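Break Room and Back Corridor Inspection, Gisgate second floor
Checked by: Despina Onu
With: Eamon Costello
Date: November 20, 2019
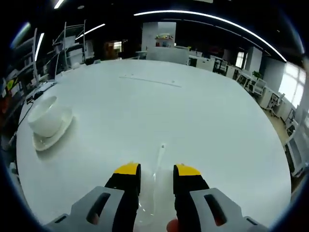
Items marked OK need no action. Anything marked FIX goes to Tudor Manole.

1. Table stable, no rocking. OK. Pushed down on both ends. Feet were adjusted in July and have held.

2. Table surface clean and free of damage. OK with comment. There is a faint line across the top and a couple of small dark marks. I could not feel an edge with a fingernail. Look again next time.

3. Cups and saucers put away after use. FIX. A white cup was on its side on its saucer and a clear plastic cup was also left out. Same comment as last inspection. Put a note by the sink.

4. Cables clear of the table and walkways. FIX. Black cable runs down the side of the table. Needs a clip or a different route. Eamon says he has clips in the Derard cabinet.

5. Liquids kept away from electrical items. FIX. Goes with item 4. Drinks should stay off that end of the table until the cable is moved.

6. Metal shelving upright and not overloaded. OK. Heavy things go on the bottom shelves, please keep it that way. Wall brackets tight.

7. Items on top of the cabinets secure. OK. Small things only, nothing that would hurt anyone.

8. Door opens fully, closer works. OK. Closes a bit fast. Hartmut Voß was told.

9. Walkway to door at least 40 inches wide. OK at the low partition. Measured.

10. Fire extinguisher in place and in date. OK. Tag is hard to read, ask for a new one.

11. First aid kit stocked. FIX. Short 2 burn dressings. Stela Manole to order.

12. Lights and switches. OK. One tube in the corridor flickers when first turned on.

Items 4 and 5 to be done first. Item 3 is for everyone who uses the room.

Signed: D. Onu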